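Up before the heating came on and at the bench with a coffee by the time it was light. The plan was to finish the sleep current work on the Cladard board and send Taresov a build by lunch. I did send a build, but it was nearly dark by then and the sleep current is only half done.

The problem is still the radio. When the board goes to sleep it should draw almost nothing, and most of the time it does. Every so often it wakes, asks the gateway for anything waiting, gets its answer and then stays awake until the watchdog kicks it. Taresov see this as a battery complaint. Their meters go in cupboards and cellars, and the fitters do not want to go back to change a battery.

I left a board running overnight with the logger on the serial port. There were 2,795 wake-ups in the log this morning and seven of them went wrong. That is enough to work with. Last week I was getting one a night and guessing from it.

All seven had the same thing in common once I put them side by side. The gateway's reply came in while the board was still writing its last reading to flash. The flash driver turns interrupts off for the whole of a page write, so the radio raises its line, we miss the edge, and when interrupts come back on there is nothing left to see. The code then sits waiting for a message it already has.

I had looked at that driver in July and decided it was fine. My note from then says "page write short enough, leave alone". It was short enough on the old flash part. The new part comes from Rajput and is slower when it is cold, and I never measured it again after the swap. I measured it this morning with a board in the freezer drawer in a sandwich bag and the probe wires coming out past the seal. The write takes more than twice as long as it does on the bench.

There are two ways to fix it. One is to read the radio's status register after every flash write and not trust the edge at all. The other is to split the page write into smaller pieces and let interrupts through in between. The second is tidier but it touches the driver, and the driver is shared with the Drasent job, which has already been through approval. I don't want to open that up again for a change they don't need. So I did the first. It is four lines and a comment, and the comment is longer than the code.

Lunch was soup at the desk. I wrote a test that holds the flash busy on purpose while a reply comes in. With the old code it hangs on the first go. With the new code it ran up to 100 times in a row without a hang before I needed the board back for something else. I'll give it a proper run tonight.

Taresov rang in the afternoon to ask about the pairing button. They want a long press to clear the network key and a very long press to clear everything. I said people can't tell a long press from a very long press when the only light on the thing is inside the case. They agreed and then asked for it anyway. I have said I'll do it if the light blinks differently for each, which means a window in the case, and that is for their mechanical people to argue over. I wrote it all down in an email straight after so that we have the same version of the call.

The build went wrong twice after that. The first time I had left the debug port on, which would have spoiled the very current reading they wanted to take. The second time the version string still had my test label on the end. I must get the release script to refuse both of these. I have written that in this diary before, I think more than once.

Also today: renewed the compiler licence, ordered more coin cells, and found the missing probe clip in the turn-up of my trousers. The new oscilloscope leads arrived and are too short for the back shelf. 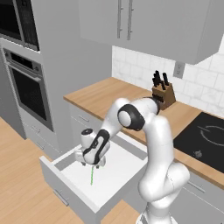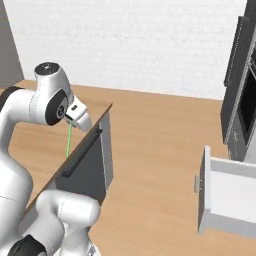 Page last changed: 2025-02-17

Evening. The overnight rig is set up again, this time with 2 boards, one on the old code and one on the new, both talking to the same gateway. I moved the freezer board back into the warm and left a third slot free on the power strip for it. If the old one hangs and the new one doesn't, I'll call it fixed and go back to the sleep current figure itself, which is still a little high even when nothing goes wrong. I suspect a pull-up fighting a pin I have set low – there was one like it on the Drasent board – but I haven't looked at the schematic yet.

Invoice for Taresov is written but not sent. The hours on the freezer test need splitting from the rest and I was too tired to add them up. Logger started, laptop lid left open, alarm set for six.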